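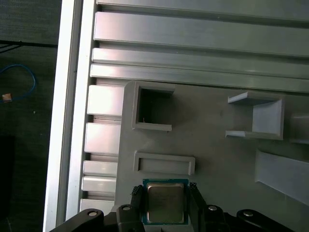
プロセッサーをつかむロボットグリッパー。奥は灰色の治具プレート

ニュース > 製造・設備 > 設備投資

パークゲート、部品仕分け工程にロボット6台を導入へ 予算は治具と予備部品に厚く

2025年2月8日（土）

中古コンピューター部品の再生を手がけるパークゲートは、プロセッサーの仕分けと検査前の段取りを行う工程に、ロボットアーム6台を順次導入する計画を明らかにした。最初の2台は今年度の予算で発注し、残る4台は11月に稼働状況を確認したうえで発注の可否を決める。

対象となるのは、プロセッサーをトレーから取り出し、向きをそろえて検査用の治具に置く作業である。現在は手作業が中心で、1日におよそ3000個を扱っている。部品の側面を左右からはさんで持ち、金属の上面には触れないことが社内の作業基準で決められており、ロボットにも同じ持ち方を求める。

設備計画を担当するモレニケ・モハメド氏によると、見積もりを取り始めた当初はアーム本体の価格ばかりを比べていた。ところが試算を重ねるうちに、グリッパーの指先、治具、架台、配線工事といった周辺の費用が本体に迫ることが分かり、予算の組み方を改めた。

「本体は一度買えば何年も使えるが、指先のパッドは減るし、治具は部品の型が変われば作り直しになる。そこを初年度の端数で済ませると、翌年に必ず足りなくなる」とモハメド氏は話す。

新しい予算案では、費用を本体、周辺設備、消耗品、教育の4項目に分け、消耗品については導入後3年分をあらかじめ計上した。グリッパーの指先は1台につき予備を2組持つ。治具は社内の3Dプリンターで製作し、寸法の変更にかかる材料費と作業時間も設備費に含める。これまで治具の製作時間は現場の雑務として扱われ、金額として表に出ることがなかった。

調達先の候補には、アーム本体でルノン、グリッパーと架台でアノジーの2社が残っている。両社には同じ条件の見積依頼書を渡しており、仕様は13項目に整理した。把持力の下限と上限、指先の交換にかかる時間、アルミフレームへの取り付け方法、保守部品の供給年数などが含まれる。納期は両社とも回答済みだが、金額は公表していない。

リース契約も検討したが、見送る方向だという。治具に合わせて架台に追加の穴あけや部材の組み替えを行うことが多く、返却時の原状回復が負担になると判断した。架台だけを購入し、アームをリースとする案は、後半の4台について改めて比較する。

設置場所は、プロンコム工場の検査室に隣接する区画となる。既存の棚を移し、電源と圧縮空気の配管を引き直す。床の配線は保護カバーで覆い、通路と交差する部分は天井側に回す。工事は休日に行い、仕分け作業を止める日は設けない予定である。

受け入れ試験では、200個の部品を連続して取り出し、治具に置く動作を確かめる。落下や縁の欠けが1個でもあれば条件を見直して再試験とし、合格するまで残金は支払わない。試験に使う部品は、再販に回せないものを同社が用意する。

現場責任者のアサベ・アジャイ氏は、機種の選定よりも部品の型替えにかかる時間を気にしている。同工場では扱うプロセッサーの大きさが週のうちに何度も変わり、そのたびに治具を付け替える必要がある。「カタログの動作速度はどれも十分に速い。知りたいのは、朝に別の型が届いたとき、昼までに動かせるかどうかだ」とアジャイ氏は述べた。このため見積依頼書には、治具の交換から再稼働までの手順書を提出することも条件として加えられた。

人員の削減は予定していない。仕分けの担当者は検査と治具の管理に移り、操作教育は発注後、設置工事と並行して進める。発注先は今年度内に決まる見通し。

お問い合わせ | 記事の転載について | © 製造設備ニュース編集部 | ページの先頭へ戻る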